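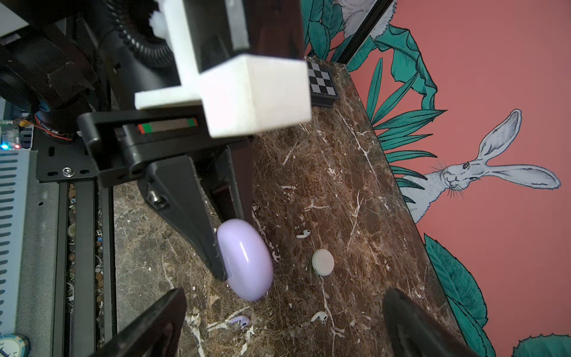
Teaching the arms small things

The manipulation group at Zikholm has moved on to earbuds. Since October the work on the second bench has been about teaching the arm to deal with small, smooth objects, and the first batch of demonstrations is now finished. There are 64 of them, all done by remote control.

For anyone who has not been down to see it, the set-up works like this. One person sits at the desk with a hand controller and a screen showing the view from the wrist camera. Whatever the controller does, the arm does too, with a short delay. The arm's movements and the camera pictures are saved together, and each complete attempt at the task counts as one demonstration. Later the lot is used to train a program called Cellov, which then tries the same job without anyone holding the controller.

The task sounds easy. Earbuds and their charging cases are put down on a marble table top, and the operator has to get hold of a case, open it, put the right earbuds in it and close the lid. Most people at Zikholm could do this with one hand while talking. With the controller it took our operators up to 14 minutes at first, and a fair number of the early tries ended with an earbud on the floor.

Dymphna Daly, who ran the sessions, said the cases gave more trouble than the earbuds.

"A case is round on nearly every side," she said. "If you come down on it slightly off centre it shoots away from you, and then you've got to go and fetch it, and all of that is in the recording. We kept some of those. The program needs to see how you get out of a mess as well."

The group also tried the other way of teaching, where the operator takes hold of the arm and moves it through the task by hand. That was quicker to learn, and two of the newer people preferred it. The trouble was that hands and sleeves kept getting into the camera view, and the arm felt heavy after an hour. Hand guiding has been kept for the larger moves, such as reaching across the table, and remote control is used for anything that involves touching an earbud.

There have been some changes to the routine as well. Operators now stop after 6 demonstrations and swap over, as the later ones in a long run were getting careless. The objects are moved to new places between tries so that the program does not simply learn one layout. The camera calibration is checked first thing each morning and again after anyone has changed the fingers.

The first trained version was tried last month. It finds a case most of the time and can push it to a better position, but it is poor at telling which way round an earbud is lying. Dymphna thinks more recordings with the stems pointing in awkward directions will help. The target is 2000 demonstrations across all the small object tasks, shared with the Dustden site, where they are working on keys and coins using the same controller.

More operators are needed for this. No experience is required and a practice session takes most of a morning. Please do not book yourself in for the afternoon of the same day, as people's hands get tired. The sign-up sheet is on the door of the Danzer room, and questions should go to Dymphna.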